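What Is Above the Ceiling? How a Big Room Gets Its Air, Light and Water

A page for young readers, ages 8 to 11
Flandwood Children's Pages, 2025-06-04

When you enter a new room, what do you look at first? Most people look at the floor, so they do not fall, and then at the things on the tables. Very few people look up. This is a pity, for many helpers of the room live near the ceiling.

Let us begin with the height. In a usual home, one floor is put on top of another, like books in a pile. But sometimes the builders leave out a piece of the upper floor. Then the room below becomes two times as high. We call it a double-height room. The part of the upper floor that stays is like a big shelf for people, and it has a special name: mezzanine. You say it like this: MEZ-uh-neen. The word comes from Italian and has to do with the middle, because a mezzanine is between the floor and the roof. In the town of Mazza there is an old bakery where the flour was kept on a mezzanine, and the bread was made under it.

At the open side of a mezzanine there must be a railing. It stops people from falling down. A good railing is strong enough for a grown person to lean on, but you should never climb on it, also not for a joke.

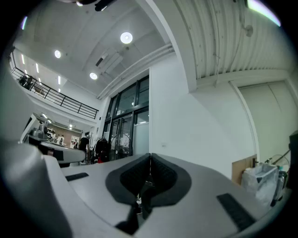 Now we come to the air. You breathe all day and all night, and so does everybody else in the room. After some time the air becomes old and tired, and you feel sleepy. In a small bedroom you can open the window. In a big room this is often not enough, so the builders put in a duct. A duct is a long tube for air. A fan, which is hidden in some other part of the building, pushes the air through it. The air comes out, or goes back in, through a vent. A vent is an opening, and often it has thin bars on it, so that a bird or a ball cannot go inside.

Try this at home. Take a long cardboard tube and blow in one end. Hold your hand at the other end. Do you feel the air? Now you have made a duct, and you are the fan.

Warm air is lighter than cold air and it goes up. In a high room the warm air goes far away from your feet. The library in Kakov has this problem every January: the readers upstairs take off their sweaters, and the readers downstairs keep their coats on. The library now has slow fans that push the warm air down again.

Light must travel too. A lamp which is very high has to be strong, or its light must be helped by other lamps lower down. Some lamps sit inside a hole in the ceiling, so you see only the bright circle. They are called recessed lights. Other lamps are long and thin like a ruler, and these are linear lights. Under a mezzanine you need extra lamps, because the upper floor makes a shadow there.

What about water? Water does not come from the ceiling (we hope!). In most buildings it comes through pipes in the walls or under the floor. But a room does not always have a tap in the place where people want one, and some families do not like the taste of the tap water. Then they can carry water in jugs. A big jug should have a handle, because water is heavy. It should also have a cap that closes well. Jugs that let some light through, like the four with red caps standing together on the floor, are useful for one more thing: with this kind you can often see how high the water is without opening it. Keep drinking water out of the sun, and write on the jug the day when you filled it.
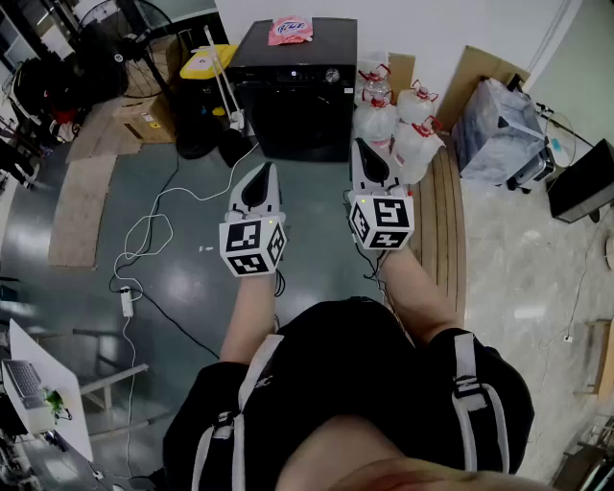

Electricity is the last traveler on our page. It goes through wires inside the walls and comes out at the socket. From there it needs a cord to reach your lamp or your computer. Some things cannot use the electricity as it comes from the wall, so they need a power adapter, a little box that changes it. The white cord on the shiny floor goes to an adapter of the same color, and it is lying in a tangle, as long cords like to do. It is better to lay a cord along the wall, where feet do not go. Never pull a plug out by its cord. Hold the plug itself, with dry hands, and ask an adult if it does not want to come out.

Words to remember

Mezzanine: a floor between two other floors, open on one side.
Duct: a tube that carries air.
Vent: an opening where air goes in or out.
Recessed light: a lamp that sits inside the ceiling.
Adapter: a box that changes electricity for a machine.

Something to do

Go to a big room that you know, for example your school gym or the swimming hall in Morivdale. Look up for 5 minutes and draw what you find. Make the ducts blue and the lamps yellow. Then ask a person who works there where the air comes from.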